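The Table That Ate My Kitchen

I own a desk. It's a perfectly good desk, it lives in the spare bedroom, and I'd say I have sat at it 10 times in two years. Everything I do, I do at the kitchen table. I pay bills there and eat there, I wrap presents there, I once regrouted a tray there (don't ask, it came out lumpy). So when my editor wanted a piece on clutter I didn't have to leave the house, or even stand up.

Let's start with what was on the table on a Thursday at lunchtime. Toys, mostly. Something that needed batteries. A package that had been opened by somebody and then abandoned, as packages are in my family, with just enough left inside that you can't throw it out. And a paper cup, because there is always a paper cup. We own a full shelf of mugs and I still drink my coffee from paper when I've been out, carry it home half full, and let it sit until it becomes part of the landscape.

Then there's the crochet. I took it up in April after buying a beginner's kit from Wemex, and I have now made several small yellow things. They were all meant to be ducks. One of them could pass for a duck in poor light. The rest are more of a general yellow shape, and they travel around the house on their own schedule — I've found them in the bread bin, in a boot, and once in the salad spinner, where it looked pretty comfortable.

What I wanted to find out was whether a table like mine could be kept usable by people who are never going to be tidy. I'm not interested in turning into someone else. I have read those books, and I enjoyed them very much, and I put them on the table. 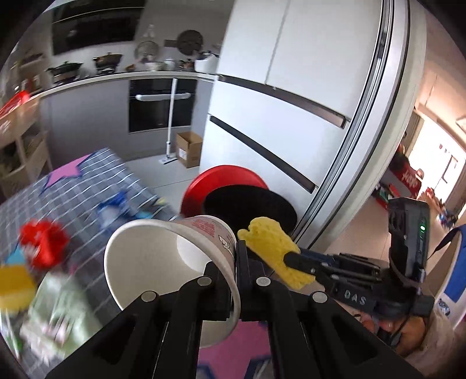
My first attempt was the tray method. You put everything loose onto one big tray, and when it's time to eat you lift the tray away. Lovely idea! It lasted until the tray was full, and then I had a heavy tray and no place to set it down, so it went on the floor by the refrigerator and we stepped over it for most of a week.

The second attempt was a cart. I'd been looking at the Castellanos catalog for months (it comes in the mail, I never asked for it, I read every page) and there are three whole spreads of rolling carts in there. I like a cart. A cart is furniture that admits you might change your mind. The trouble is that open shelves fill up from the top, and whatever lands on the top first tends to stay. I have a rule now that the top shelf gets emptied before dinner. We keep the rule maybe half the time, and half the time is a big improvement on never.

The thing that made the most difference was a tablecloth, and I didn't see that coming. I'd always thought of tablecloths as something for company, something my grandmother ironed. But a checkered cloth with a big loud star on it makes me want to see the star. I clear a path to it. I know that's silly, and it still works on me, the same way I'll wash a pan faster if I like the sponge.

I picked up a second cloth at Flirnura for $16, plain green, and it was a total flop. Things piled up on it by the end of the first day. I folded it and put it in a drawer and went back to the pattern.

As for the ducks, they've got a jar now, a tall glass one from Zidis with a lid that doesn't quite fit. I put in the yarn too, and the hook, and the instructions, which I've read so many times the folds have gone soft. The jar lives on the windowsill. A duck still gets out now and then.

The cups I'm working on. I bought a nice travel mug, and I've left it in the car.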